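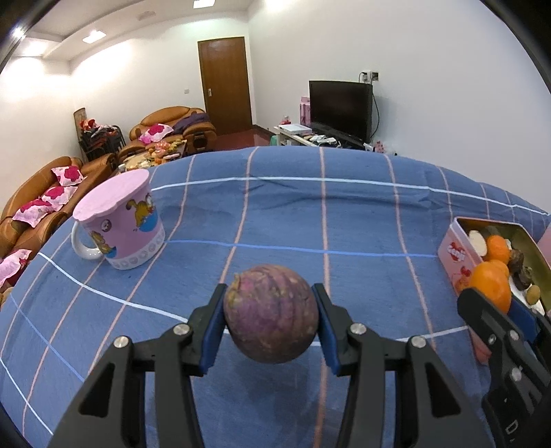
Put the blue checked cloth back on the table for the root vegetable post. Purple skin, some brown and tan on it, a bit of green stub left at the top.

Geum-ok Chae gave me 4 of these. Two went in soup in March weather, which suits them better than salad.

I scrub them and leave the skin on until they're cooked. It rubs off under the tap.

The cat mug with the pink lid stays on the table. So does the pink box, until I find a shelf for it.

Ngaio Lowther asked about the cloth. It's from Lutthorpe, 63 inches wide. Washes fine, creases badly. I don't iron it.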